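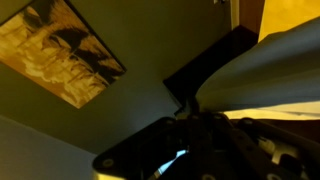
How thick must the silver layer be on a fork that is used every day? In our tests, the layer had to be at least 19 microns before the wear points at the back of the tines stayed covered to the end of the rubbing test.

Workshop School Trirngate > Metal Department > Student Projects > Replating of Table Silver

Search this site Enter keywords Go

Replating worn forks and spoons: a comparison of two ways of preparation

Project report by Gorazd Begović
Supervisor: Despina Papadakis

1. Why I chose this subject

My family has a set of silver plated forks and spoons which came from my grandmother. On the backs of the bowls the yellow metal is coming through. I asked in two shops what it costs to repair such pieces, and I received two very different answers. One shop wanted to strip all the old silver before plating. The other shop wanted only to polish and plate over the old layer. I wished to know which of them was right, and this became the question of my project.

2. Material

The school bought a mixed box of 124 pieces from a house clearance in Prekurthorpe. They were table forks, dessert forks, soup spoons and teaspoons, all plated on nickel silver. Knives were not included, as the handles are filled and need another treatment. From the box I took 100 pieces for the project. The rest had deep pitting or bent tines, and I used them for practice at the polishing wheel.

I divided the pieces into two equal groups. I tried to put the same kinds of pieces and the same amount of wear into each group. This was done by eye, and I admit that it is a weak point.

3. Preparation

Group A was stripped completely. The pieces hung in the stripping bath until no silver remained, then they were rinsed, polished and degreased. Mrs. Papadakis operated the stripping bath herself, because students may not work with it alone.

Group B was not stripped. I polished the pieces with a soft wheel and a fine compound from Medve, and I went over the edges of the worn places until I could not feel a step with my fingernail. After this they were degreased in the same way as Group A.

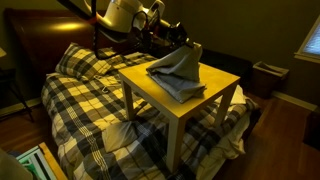 The degreasing took more time than I had planned. My first pieces from Group B showed water breaks, which means that the water did not run off in one even film. Some compound was still sitting in the pattern of the handles. I had to go back with a soft brush and warm soapy water, and I repeated this until the film was even everywhere.

4. Plating

Both groups received a short strike first and then the main silver bath. The racks came from Skindside and have a plastic coating on the wires, so that silver is deposited only where it is wanted. I turned every piece one time in the middle of the plating, otherwise the contact point stays thin.

5. Results

Directly after plating, I could hardly see a difference between the groups. After the final polishing the difference was clear. In Group B a faint line appeared on several spoons, exactly at the border between the old silver and the bare metal. It was most visible on the large soup spoons.

In the rubbing test Group A was also better, but less than I had expected. Where the new layer was thick enough, both groups held well. The blisters, which I was afraid of, came on 2 pieces only, both from Group B and both teaspoons. I believe that the old silver was already loose there.

6. What I would do differently

I would measure the old layer on every piece before dividing them. I would also write down the polishing time for each piece. In November I began to do this, but by then half of Group B was finished and the numbers could not be compared.

For my grandmother's set I have decided on full stripping for the spoons. The forks are less worn and have only a small bare spot at the tines, so I will polish them and plate over the old silver.

Contact | Copyright Workshop School Trirngate, Metal Department | Back to top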